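Sorting by color with Nerys Bellis

I got to Trullatbridge a little after 9 in the morning, which Nerys Bellis told me was already late. She packs and sorts small goods for a shop called Prukuten, mostly cartons and pouches, and she has opinions about bins. Lots of them! I'd come to ask how a person keeps 471 different products straight, and we ended up talking for almost two hours about yellow and blue plastic.
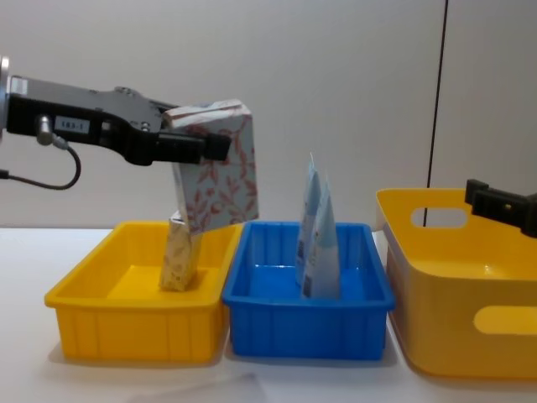
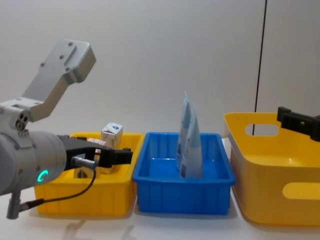

Yellow and blue bins side by side on the white sorting table, Trullatbridge.

"People always want labels first," she said, pushing a mug of tea at me. "I say get your colors sorted out, then worry about labels. I can see yellow from across the room. I can't read a label from across the room, not anymore."

Her rule is that boxes go in yellow and anything soft goes in blue. It sounds almost too simple, and I told her so. She laughed and said she used to have a system with 100 little compartments that she bought from Le Goff, and it drove her up the wall (she gave it to her sister, who keeps buttons in it).

So why do the soft things get their own bin? "A pouch won't stand up by itself if it can help it. Put two together and they lean on each other, and they're happy. Put one in with cartons and it ends up flat on the bottom with a crease down the front, and then who wants it?"

She's just as particular about the bins themselves. She likes ribbed sides, and a rim you can get your fingers under. I asked about the big rounded one with the handle holes. "Oh, I love a handle hole," she said. "You grab it and go. I'd have handle holes in everything."

Sem Verbruggen, who runs the Stoltaditz side of the business, wandered in partway through and wanted it on record that he'd voted for green. "We looked at 200 bins in a catalog," he said, "and she picked the first page."

"Second page," said Nerys.

I asked what she'd tell somebody starting out at home, with a pantry shelf or a bathroom cabinet, say. She had to think about it. "Buy fewer bins than you want. And keep the table white, or at least plain. I had a flowery cloth on mine for years, and I was forever losing flowery boxes on it."

Then she asked me what my own kitchen cupboards looked like, and I changed the subject. Sem offered me a catalog to take home. It's on my counter now, open to the second page.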